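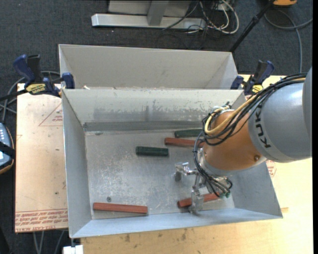
Plandum Open Metal Bins

The Plandum is an open bin from sheet metal, made by Nemotel for workshops, small warehouses and packing rooms. It has four walls that go outward to the top, and a flat floor. There is no lid and no door. You put things in from above and you take them out from above, and for most of our customers this is all what they need.

We have the Plandum in our program for many years now. The form did not change much in this time. What changed is the choice of sizes and finishes, and we try to explain them on this page so you can order the right one at the first time.

Why the walls are sloping

Customers ask us often why we do not make the walls straight, because a straight wall gives more volume. It is true that you lose some space. But with a sloping wall your hand comes easier to the parts in the corners, and small pieces slide back to the floor when they are pushed to the side. Empty bins can also be put one into another. A stack of 7 empty Plandum bins of the middle size takes not much more place on the floor than one bin.

Please do not stack full bins directly. The upper one will sit in the lower one and press on the goods. For stacking with load you need the Tai frame (see below).

Sizes

Plandum S – for the workbench. Good for screws, fittings, small castings and hand tools.
Plandum M – the most ordered size. Fits on the Tai frame and on the Irkar cart.
Plandum L – for long or heavy parts. Comes with 2 carrying handles on the short sides. Please lift it with two persons when it is full.

Special sizes are possible if you order 6 pieces or more. Send us a simple drawing with the inside measures of the floor, and write also how high the walls should be. We calculate the upper opening from this.

Finish

Painted: light gray as standard, other colors on request. This is the best choice for dry rooms. The paint is hard, but it is paint, and after a time in daily use with metal parts you will see scratches on the floor and rubbed places on the walls. This does not make the bin weaker.

Zinc coated: for rooms with moisture, for outside under a roof, and for parts which come with oil or water on them. The surface is not so nice to look at as the painted one, and it can have small differences in shade from one delivery to another.

Raw: without finish, only lightly oiled for the transport. For customers who do their own coating.

Accessories

Tai frame. A welded frame which carries the M bin by its upper edge. Up to 6 frames can stand one on the other on an even floor. The frames are delivered in parts of the stack, so please write in your order how many levels you want.

Irkar cart. Four wheels, 2 of them with brake. The push bar can be mounted on the long or on the short side. The cart is not made for stairs or for gravel.

Floor mat. A rubber mat cut to the floor of the bin. It makes the work more quiet and protects painted goods. You can take it out for washing.

Label holder. Screwed or magnetic. The magnetic one does not hold well on a bin which is oily outside.

Care and repair

Wipe the painted bin with a wet cloth and a mild soap. Do not use wire brushes. If the paint on the floor is gone until the metal, clean the place, let it dry and use our repair paint in the can. We recommend to do this before winter if the room is not heated.

Small dents can be pushed out from the back with a rubber hammer. If a welded corner is open, please do not use the bin for heavy goods any more. Write to us, in many cases we can repair it and you pay only the work and the transport.

Ordering and delivery

Painted bins in standard gray are normally in our stock. Other colors and zinc coated bins are made after your order. The smaller bins come nested on a pallet with paper between them. Please check the edges when the delivery arrives, and write any damage on the delivery paper before you sign.

Item number for Plandum M, painted gray: 97. Spare handles, mats and label holders can be ordered separately, also in single pieces.

Page last changed: Jun 30, 2021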